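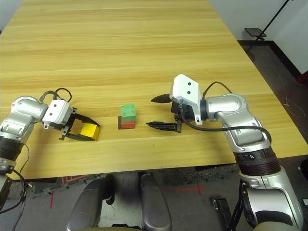
La mesa grande de madera clara de nuestra sala.

Buscamos lectoras y lectores para el club de biografías y memorias de Tirkley

¿Te has quedado despierto hasta las tantas con la vida de un director de orquesta que ni siquiera te caía bien? ¿Lees primero los agradecimientos, luego el índice onomástico y solo después el capítulo uno? ¡Entonces queremos conocerte!

Tirkley es una librería con sala de lectura, y en octubre abrimos un grupo nuevo dedicado a las vidas contadas: memorias, diarios, cartas, biografías de mil páginas y también esas autobiografías finitas que se leen en una tarde. Lo coordina Khrystyna-Mariia Ivanyshyn, traductora y lectora voraz de correspondencia ajena (publicada, se entiende). Hay 20 plazas.

Nos reuniremos dos veces al mes, a las siete de la tarde, durante hora y media que casi seguro se alargará. Cada libro ocupa dos sesiones: en la primera hablamos de lo leído hasta la mitad, y en la segunda entramos a fondo, con spoilers y todo, aunque en una biografía el final suele saberse.

Empezamos con el diario de viaje de Romaniuk, un afinador de pianos que recorrió media Europa y apuntó lo que comía en cada casa. La edición de Patach tiene 871 páginas, pero que no cunda el pánico: leeremos una selección y quien se enganche puede seguir por su cuenta. Yo me enganché, aviso.

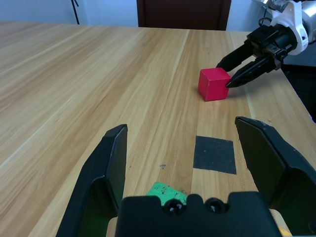 Después vendrán unas memorias de infancia y un libro que elegiremos entre todos. Si llevas años queriendo convencer a alguien de que lea tu biografía favorita, tráela preparada, porque cada participante tendrá cinco minutos para defender su candidata.

Qué pedimos: ganas de leer en español, asistencia más o menos regular y curiosidad por vidas que no se parezcan a la tuya. No hace falta haber estado antes en un club ni saber de literatura. Si un libro se te atraganta, ven igual, que esas sesiones suelen ser estupendas.

La inscripción cuesta 70 euros hasta junio e incluye el primer libro y el café. También buscamos a dos personas que quieran presentar una sesión cada una; para ellas la inscripción es gratuita.

Para apuntarte, escríbenos una carta de media página con tu nombre, un teléfono y la vida que más te ha gustado leer, y déjala en el mostrador a la atención de Radymyr Lytvynenko. Si quieres presentar una sesión, añade el título que propones y unas líneas sobre cómo lo enfocarías. Recogemos cartas durante todo septiembre y contestamos a todo el mundo por teléfono, normalmente a partir de las cinco de la tarde.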